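Colourful plates on a plain wooden table

Satish Naidu, for the Rurnham tableware pages, 2020-08-11

I have been meaning to put up a page about coloured tableware ever since February, when Troels Zoëga talked me into giving away most of my white china (I kept two dinner plates and a gravy boat, and I don't regret either). Since then I have eaten off green, pink and orange nearly every day, and I find I lay the table with far more pleasure than I used to. Most of the pictures have dishes on a pale wooden table, which to my mind is the kindest background you can give them. Do take your time over the colours.
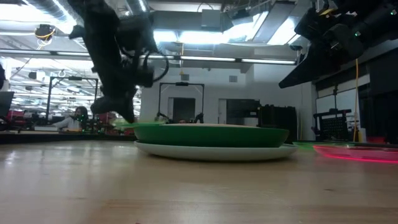
A green bowl on a white plate, with a see-through pink plate for a neighbour.

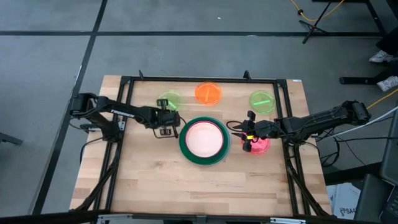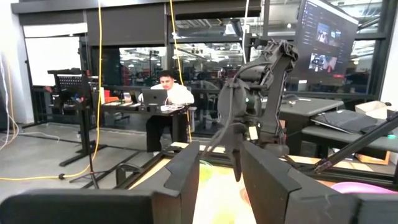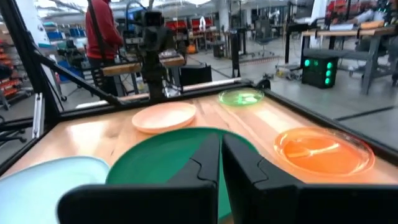
Peach, pale blue, orange and two quite different greens in this last one.

Now, on to mixing a set of your own, which is the question I am asked most often at the Rurnham table. My advice is always to begin with one solid colour that you are truly fond of and let the lighter, clearer pieces gather round it over time. The large dark green plate in the last picture does that job very nicely, and I think it is the reason the bright orange one can be as bright as it likes without taking over. A matte piece helps too, and if I had to choose one from that table to take home it would be the peach plate with the raised rim, as I can imagine it under a slice of lemon cake or a few biscuits on a wet afternoon.

Évan Bouvier, who has a much larger cupboard than mine and 36 plates in it, keeps all his clear pieces together and brings them out only for summer lunches. I have tried his way and I always end up going back to a jumble. A green bowl on a plain white plate is still what I reach for at breakfast, with porridge in winter and cherries when they are cheap enough.

If you have a mixed set that you are pleased with, do write and tell me what is in it – I read everything, even if I am slow to answer. Nii Wumbei has promised me a page on jugs next, once he has decided which of them he can bear to part with.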